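Petetance

Petetance is a subscription service for serialized romance books, operated from Clevham. Members follow a series and receive each new volume on the day of release. The service started in Kastdale with 13 series and now carries up to 900 titles in print and digital form.

A member chooses a series and a payment method. New volumes are preordered automatically, and the member is charged only when the book is sent. A single preorder can be canceled until the day before release, while the membership itself stays active.

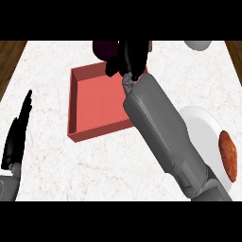
Printed volumes are sold in two forms, the standard edition and the Mota edition. The Mota edition appears each December and is limited to 3,000 copies. It contains a hardcover book and a booklet with eight short stories that are not published in other places. The cover colors change from year to year, and the first Mota cover was a coral or salmon red, similar to the shallow square tray on the marble countertop. Later covers used darker colors.

Digital volumes are read in the application of the service, on the device that the member has registered. Changing the device does not remove the books already bought. Members who leave the service keep their books, but they no longer receive preorders for the series.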